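What we do in the suturing club

Apr 1, 2019

I promised in January to write more often, and then I did not. The reason is the student project at Rerkville, which has taken all my free evenings. We are learning to sew a wound with a surgical robot, and we want to enter the student competition in Udach.

Our group is small. Vilmos Farkas is the oldest and he drives the instruments better than any of us. I do the notes and I cut the thread. Our teacher, Édgar Sánchez, looks over the shoulder and says very little, but when he says "again", we start again.

The task is easy to explain. You have one incision in a practice pad, and you must close it with separate stitches, each with its own knot. The time limit is 30 minutes. For me the needle is not the hard part — it is the thread. It is long, it makes loops where you do not want them, and you cannot feel with your fingers how strong you pull. I have now 184 stitches in my notebook, and over half of them have the remark "too loose".

Some moments from our practice: 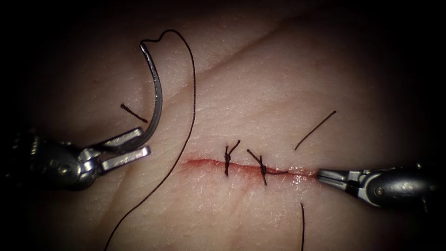 Two knots are tied in this one, and the right part is still open.

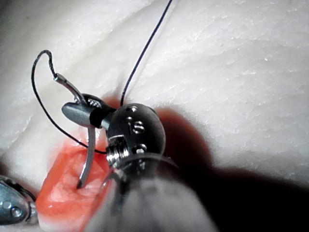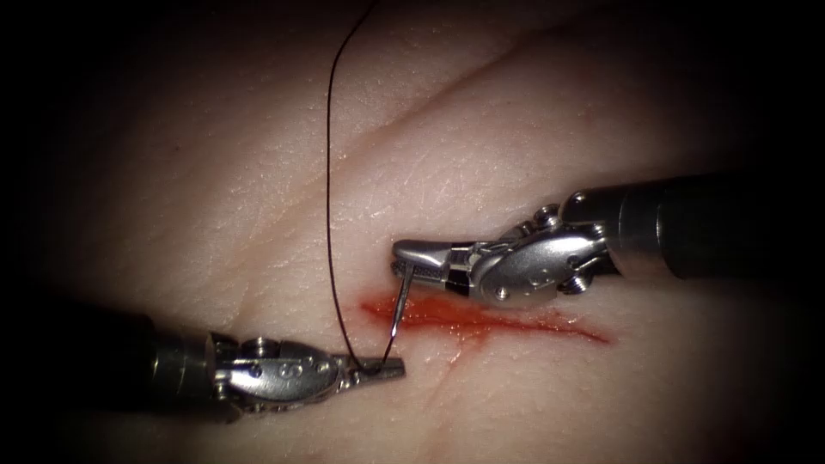
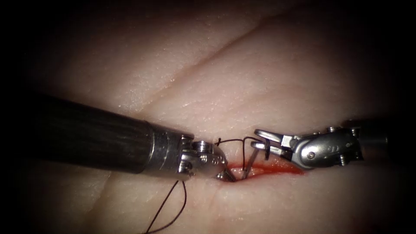
What I still do badly

My knots are slow. Vilmos makes the first loop in one movement, and I need three or four. I also hold the needle too near to its end, so it turns in the jaws when I push. Édgar advised me to practise only the gripping for one week, without any knot. It is boring, but I will do it and write here how it went.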